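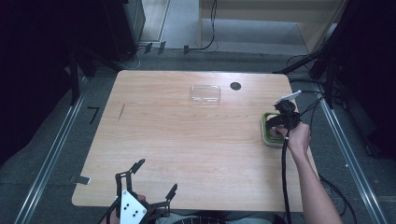

Search the album Go

The Sestetti Grippers, From First Sketch to Table Practice

Posted September 27, 2022
Filed under: Workshop Builds / Robots & Grabby Things / Album Pages
36 shares | 4 comments

Hello again from the Griltach shared workshop, and thank you to everyone who wrote in over the summer wondering if we'd given up on the grippers. We had not! We had only stopped putting pictures up, which I know looks like the same thing from where you're sitting. So I've gone back through the folder and pulled out the ones that tell the story best, with a few words for each.

For anyone new, Sestetti is our name for a pair of grippers that you hold in your hands and work yourself. You pick things up with them and put things down with them, and the plan is that the movements get saved so that an arm can learn to do the same job later on. We don't have the arm yet. What we do have are the two grippers, a good table, a great deal of cable, and a group of people who have become surprisingly fond of moving small objects from one place to another.

Click any picture to see it larger. They're more or less in order, though I have put a couple where I liked them best.

The very first sketch
Drawn on the back of a parts receipt, and I'm so glad somebody kept it. The jaw shape changed completely afterward, but the idea of sliding both fingers along a straight track instead of swinging them like scissors was there from the start.

Cardboard version
We always start in cardboard at Griltach, partly out of thrift and partly for the fun of it. You learn a lot about where your thumb wants to go from something you can trim with kitchen scissors, and we moved the trigger lower that same evening.

The Ilteck box arrives
Slides, screws, springs, and a bag of spacers we hadn't ordered but have used nearly all of. The slides were the one thing we decided to spend real money on, after a sad evening with some homemade ones that jammed whenever you squeezed a little off center.

Printing the plates
The plates were done in white and the rest in black, for the simple reason that those were the spools on the shelf. I've come to like the look very much, and it does make it easier to find a plate on a messy bench (ours is always a messy bench).

Screw holes, again
If you're making your own, please learn from us and drill one test plate before you print a whole stack. Ours were a hair too tight and we sat there opening every last hole by hand with a little round file, talking about soup recipes, which I suppose is one way to spend an evening.

First squeeze
The left one went together first. It opened, it closed, and then it closed again without opening in between, and we all had a good laugh and took it apart. A spring had been put in backward.

Springs compared
We tried a soft spring and a stiff one. The soft one is lovely for the first minute and then you find you've dropped things. The stiff one holds beautifully and makes your hand ache. We went with the soft one plus a thicker rubber pad on the finger, and I still think that was the right call, although there is a faction here that would like me to mention the stiff spring had its supporters.

Finger pads
Cut from a sheet of rubber mat left over from somebody's toolbox drawer. Glue did fine for a week or so and then let go at the corners. We now use thin double-sided tape and change it when it starts to creep, and that has been no trouble at all.

The great cable discussion
I could fill a whole album with this subject. A thick cable is sturdy but it pulls on your wrist, and a thin one is light but gets stepped on and chewed by chair wheels. We've got thick ones running down from the handles now. What helped most was letting the cable hang straight down past your arm so its weight is at least going somewhere sensible, and leaving much more slack on the floor than looks tidy.

Strain relief, before and after
The "before" was a blob of hot glue. The "after" is a small clamp that holds the jacket of the cable and leaves the wires inside it alone. If you build only one thing from this page, build the clamp!

The Kikuchi table
We call it that after the name penciled on the underside when we found it at a yard sale. It has a nice light wood top, a bit worn in places, and a round cable hole toward the far edge that we've never once put a cable through. It's just the right height for standing at, and the rounded corners have been very kind to our hips.

Practice evening with both grippers
My favorite of the whole set and the one I put right at the top of the page. Both grippers are up at the table, one in each hand, with the clear box toward the back and the right-hand gripper over the little green square with the beige middle. You can see one of the white plates nicely on the left-hand one, and you can see for yourself who won the cable discussion.

Clear box trials
Clear plastic is hard to judge by eye, and when you're reaching for it with a tool instead of your fingers you tend to come in too high. The trick we settled on is to look at the shiny edges of the box and ignore the middle altogether. Beginners do better when they come down slowly and wait a moment before squeezing.

Soft things, hard things
Everybody expects the soft things to be harder. For us it was the other way around, as anything with a little give in it sits happily in the rubber pads, while a hard smooth edge wants to shoot across the room. We have a running list of objects people have brought from home, and a potato did very well.

Two hands, one job
Holding a box still with one gripper while you lift the lid with the other takes a lot more patience than it sounds. Your left hand wants to help and ends up pushing. I practiced it at home with kitchen tongs and my family has asked me to stop.

Wrist check
We had a rule for a while that you handed over the grippers after every turn, and I'd like us to go back to it. They aren't heavy to pick up, but holding them out over a table with your elbows away from your sides is another matter entirely. Regular breaks, friends. There's a kettle.

A cracked finger
Printed lying down when it should have been printed on its side, so the layers ran the wrong way and it split right along them. The new one has a fatter corner where the finger meets the slide and has been fine through a good many clumsy landings, most of them mine.

Tape marks
We've been putting down little corners of black tape on the floor so we can find our places again after the room has been used for something else. Carpet isn't the best thing for tape, as you can imagine, and they need pressing down again now and then. Still much quicker than arguing over where the table used to be.

Parts drawer, finally labeled
I did this one on a rainy afternoon and I am prouder of it than of nearly anything else on this page. Please put the spacers back where the label says spacers.

What's next
In October we'd like to try a new handle with a wider grip for people with bigger hands, and a lighter plate with some of the middle taken out. We're also still deciding about the arm. There are kits we could afford and kits we would like, and so far they haven't been the same kits, so for the time being we'll keep on practicing and saving up movements for it. If you've built a small arm at home and have opinions, I would truly love to read them in the comments, long ones included.

If you'd like the drawings for the gripper, leave a note below and I'll send them along once I've corrected the screw holes (see above, and have pity). The cardboard template is ready now and prints on two ordinary sheets of paper. You'll want a stiff box to cut it from, cereal boxes are too floppy and you'll get a wrong idea of the trigger.

Tags: homemade gripper, shared workshop, 3D printed parts, cable clamp, Sestetti, Griltach albums

Share this album (36)
4 comments | Leave a comment

Older album: The Parts Shelf Gets a Second Shelf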